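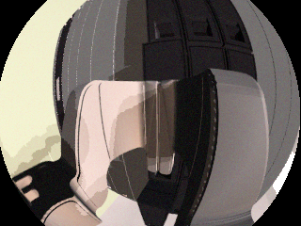
Teaching the planner to give up sooner

I caught Byung-chul Pyo between test runs at Ernevura, and he was already talking before I sat down. He works on Hyun, the planner that decides how an arm gets its hand to a cabinet handle, and he'd spent the morning in the simulator with a wrist view that's mostly gripper.

"People see that and ask where the kitchen went," he told me. "Well, the dark cabinet's right there behind the fingers! That's all the policy gets, so that's what I debug with."

I asked about the speckle. He shrugged. Fewer samples per pixel, faster renders, and he can push 1000 episodes through before lunch.

What he really wanted to talk about was replanning (I barely got a question in). The old version kept polishing a bad path for 600 milliseconds. Now it drops it at 148 and starts over from the last pose it trusts. "I fought that change for 2 months," he said. "Then I read my own logs."

The handle openings still bug him, mostly the shadows inside. He's fixing those next.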